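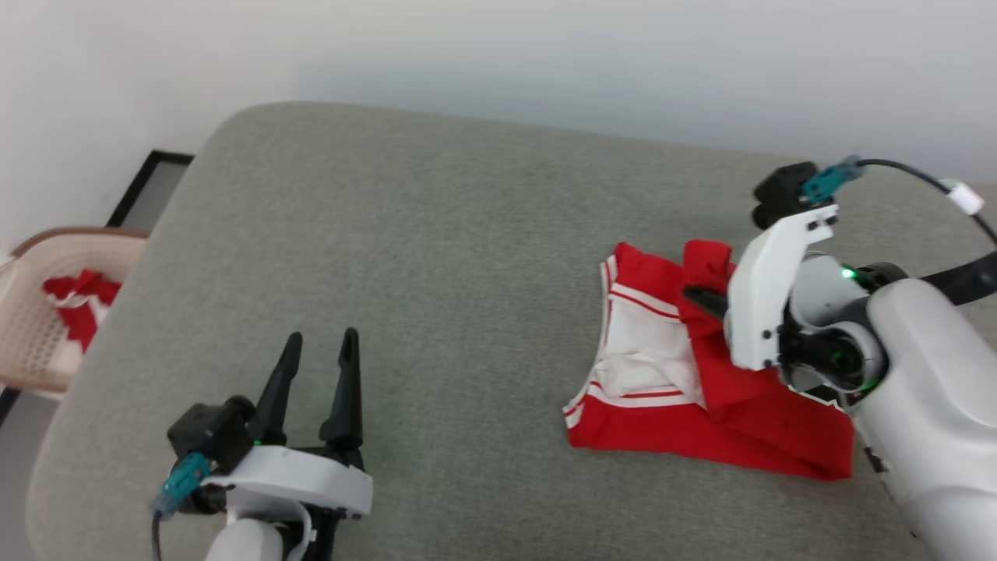
Surely a psalm of complaint is a failure of faith, came the objection from the back last week, and we ought to teach people to get past it. Good objection. Didn't answer it properly, so it's most of today.

Session 3. Lament

Text: Psalm 13. Six verses, have it open in front of you. Any translation, Julico reader is fine if you've got it.

Shape of it:
vv 1-2, complaint. "How long", four times over. Addressed to God, not about him to a third party. Underline that.
vv 3-4, asking. Look, answer, give light to my eyes. Reasons given too, the enemy will gloat etc.
vv 5-6, trust. "But I". Where does the turn come from? Nothing in the text says the trouble has gone.

Some scholars think a priest spoke a word of assurance between v 4 and v 5 and it simply wasn't written down. Possible. Can't be proved. Don't put it in an essay as fact.

Back to the objection. Lament keeps talking to God, so hard to call it unbelief. Someone who had really given up would have stopped asking. Compare Job, compare Habakkuk 1, compare Mark 15:34, which is Psalm 22:1 on the lips of Jesus. Anyone who wants to rule out complaint has to deal with that last one.

But not all laments turn. Psalm 88 ends in darkness, look at the final verse. Read it aloud at home, slowly.
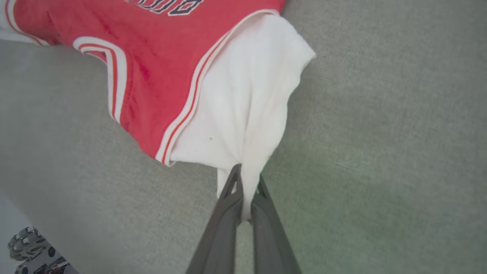

Red basketball jersey on grey carpet.

What gets sung

The Prundlow list: 1,134 songs and hymns in use across the member churches. Very few with any complaint in them at all, mostly older metrical psalms. Skunholm has kept theirs, sung in Lent. Worth asking what a congregation looses when it has no words for a bad year.

Huenchumán booklet, section 2, makes the oposite case: praise first, grief will find its own way. Read it fairly before you argue with it.

For Friday
Write your own lament on the pattern of Psalm 13. One side of paper. Need not be shared.
Essay titles go up in May.
Next: Psalm 73 and envy. Bring the same handout.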